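4.2 Effects of automated replenishment on shelf-stocking work
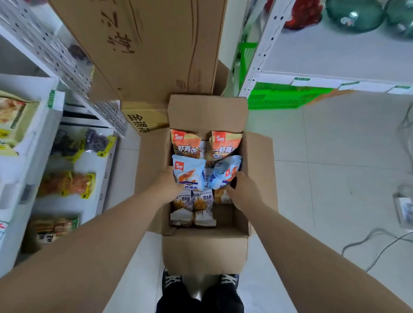 Kerberg, January

Figure 3. Manual sorting of mixed snack bags from an open carton at floor level, between two shelving units.

The Kerberg store was the smallest of the sites in the study and the last to receive the Vemuvano ordering system. Before installation, staff checked the shelves by eye and wrote the order by hand on Friday. The system now generates the order from sales records, and the Trekell depot picks it by machine into mixed cartons. Over the observation period it issued 3,510 order lines for the store. Staff changed 29 of them.

Ordering and depot picking were automated; unpacking was not. The task in Figure 3 is still done entirely by hand. One carton holds several products in flexible bags, among them shrimp snacks in light blue and orange packaging and white-and-purple bags labeled WATUDOU. Bags of this type deform under grip, stand at different angles and partly cover one another. The Rivadeneyra classification used in Section 3 places such items in class 5, the class least suited to machine handling at the shelf.

The change in the work was therefore one of content more than of volume. Under manual ordering, cartons usually arrived with a single product, and a worker could empty one onto one shelf position. Mixed cartons save space in the truck but move the sorting step from the depot to the store floor. Workers reported more bending and more walking between shelves, and less time spent on counting and paperwork. Two of them regarded the loss of the ordering task as a loss of skill — they had known which products sold before holidays and had adjusted for it.

Store management set a limit of 500 items per shift for floor-level unpacking after the first month. Compliance was not measured. Several workers asked for a raised stand for open cartons, and the request was pending when observation ended. We did not test whether a different packing order at the depot would shorten the sorting step. The depot software permits cartons to be grouped by shelf, but this setting was off at all sites for the full period.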